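Re: [putside-users] How many demos for the bolt sorting task?
Friday, 4:12 pm

> We started with 800 demonstrations and the policy was shaky, so the
> plan is to go to 2000 by the end of March. Polico got good results
> at that size. Any reason not to just keep recording?

Yes, a few. I read the Polico write-up too, and I don't see where it says the extra episodes did the work. They also swapped operators and changed the reset routine halfway through. Any one of those could explain the jump.

Before you pay for another 1000 episodes, I'd want to know how different the first 800 are from each other. When we looked at our own set at Stindport, long runs of it were near copies – same operator, same approach angle, case put back in the same spot after every reset. More of that wouldn't have bought us much.

Try 30 episodes with the start positions drawn at random and see how your current policy scores on them. If it falls apart, you have your answer, and it cost you an afternoon.

I'm also not sold on the patterned walls Marchand recommends. 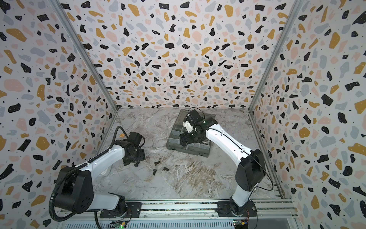
Has anyone on this list run the same task with plain walls and posted both numbers? I've asked before and got opinions back. Until I see a side-by-side I'm treating it as decoration.

And please keep the failed episodes. You can filter them out later, but you can't get them back once somebody has cleaned up the drive.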